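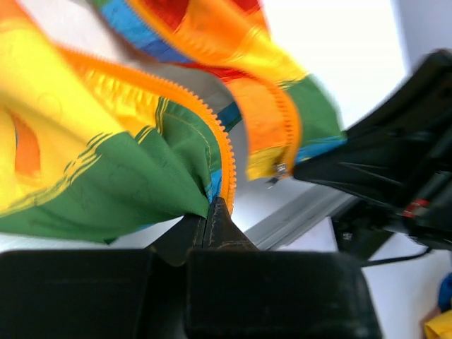 Zip edge and the yellow/green join, close up.

Thread on puckered zips in children's jackets, and how I lay one out before deciding whether to unpick it. Long one. Mute as required.

The gathered yellow strip alongside the orange zip edge is what I mean by puckering. Lots of small puckers, all over the strip. The big yellow panel away from the zip has creases too, but those are handling creases and a separate matter.

Cause, in most cases: more cloth than tape. Either the cloth was fed in too fast when the zip was sewn, or the tape has shrunk in the wash and the cloth hasn't. The ridges look much the same either way, so look at the tape by itself. If the tape ripples when the cloth is eased off it, the tape hasn't shrunk.

The opposite fault is a wavy zip. There the cloth was stretched while being sewn and the whole front edge snakes. Different fix, and I won't cover it in this thread.

On colour-blocked garments the joins make it worse. Where yellow meets green you have seam allowance from both panels arriving at the zip together, plus the parallel lines of stitching in yellow and dark green. It's thicker there, so the foot climbs, the feed changes, and you get a short bad patch on either side.

Stalness (the repair bench in Lirkivel, where I do two mornings) keeps a tally of zip jobs. It stood at 1,242 in May. Children's jackets are the largest single group, and most of those come in for the slider and not for the stitching.

So, laying out. Surface first. Flat, pale and well lit. A patterned tabletop under a striped garment makes it hard to follow an edge. 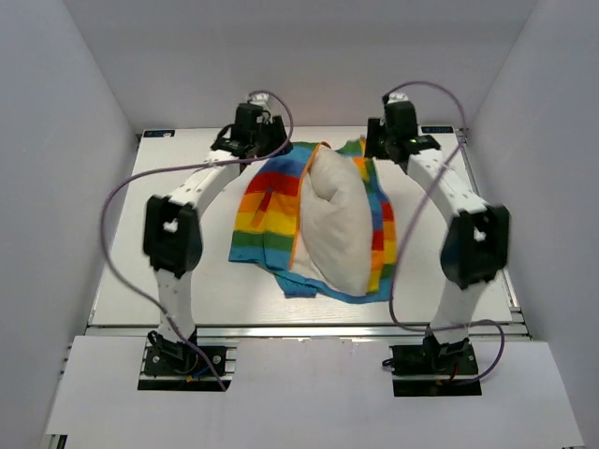 Stripes partly over the pillow, left side mostly flat.

Pillow stage. I do this before the flat stage, others do it after. A soft curve under the cloth is a fair stand-in for a small torso. Puckers that vanish over a curve will mostly vanish in wear, and those can be left alone.

Use a plain pillow. Off-white is fine. A firm cushion is no good, as it holds the cloth out like a board and you learn nothing from it.

Only part of the garment needs to go over. Having one side draped and the other flat is useful because you can compare the same band in both states. Watch where the horizontal bands bend. A band that kinks sharply is being pulled by a seam. A band that bends gently is just hanging.

Don't smooth it with your palm at this point. Flat hands iron out the evidence. Lift by the edges and let it drop.

Someone will ask about pinning it to the pillow. I don't. Pins add their own pull.

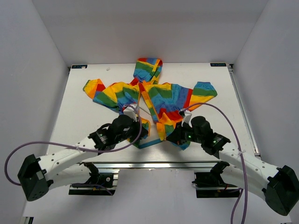 Flat on the board, hood to the back.

Flat stage. Hood away from you, sleeves out and up, hem towards you. Sleeves laid straight down the sides drag on the front panels and bring in diagonal folds that have nothing to do with the zip.

Front panels slightly apart. If they overlap you can't see both zip edges together, and comparing the two edges is the whole job. Hold both fronts at matching heights, then bring them level.

Expect the middle to bunch on the first go. Work the slack outwards towards the underarms, then down. The hem is last. A contrasting hem (blue on this one) is a handy reference, since you can see at once where it has curled over.

Printed diagonals are a nuisance here. The eye follows the stripe and not the edge, and a perfectly straight front can look crooked. Use a ruler on the edge itself and ignore the colours.

Measurement: mark 10 cm on one edge from the neck end, lay the other edge against it, note the difference. Up to 3 mm I leave it. Over that, the zip comes out on the longer side only. No need to disturb the good side.

Resewing. Steam the tape on its own first and let it cool. Baste by hand. Stitch both sides in the same direction, hem to neck, slightly longer stitch than you think. Slow down at every colour join, needle down, lift the foot, let the cloth relax, carry on.

Thread: I use Kemik polyester in the nearest match to the panel and change colour at the join if the topstitching is visible. Marinho does a finer one which sits better on light cloth but I find it frays at the needle on thick joins.

Questions I've had already. Yes, wash it before measuring. No, don't iron over the teeth. Zipped up for washing, unzipped for drying flat.

Hood seams next time. They have their own version of the same problem where the stripes cross at the crown.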